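Call for Participants – Sleep and Shift Work Study

The Fleltcombe Institute for Community Health is seeking 137 adults to take part in a study of sleep habits among people who work evenings or nights. The study is led by Dr. Renzo Gentile and will begin in March.

Applicants must be 21 or older, have worked a late shift for at least 6 months, and be able to read and write in English. People who are being treated for a sleep disorder are not eligible.

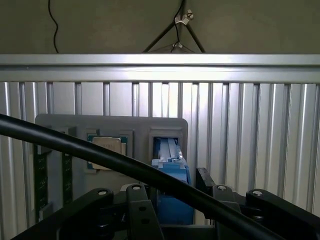
Participants will keep a daily sleep diary for six weeks and attend two interviews at the Kushwaha Building, each lasting one hour. Interviews may be held on weekends by request. Those who complete the study will receive $200, paid by check after the second interview. Parking is free – please bring your ticket to the front desk.

All answers are kept confidential. Participants may leave the study at any time.

To apply, request a form from the Study Office, Kushwaha Building, Room 2. Completed forms must be received by 2021-11-12.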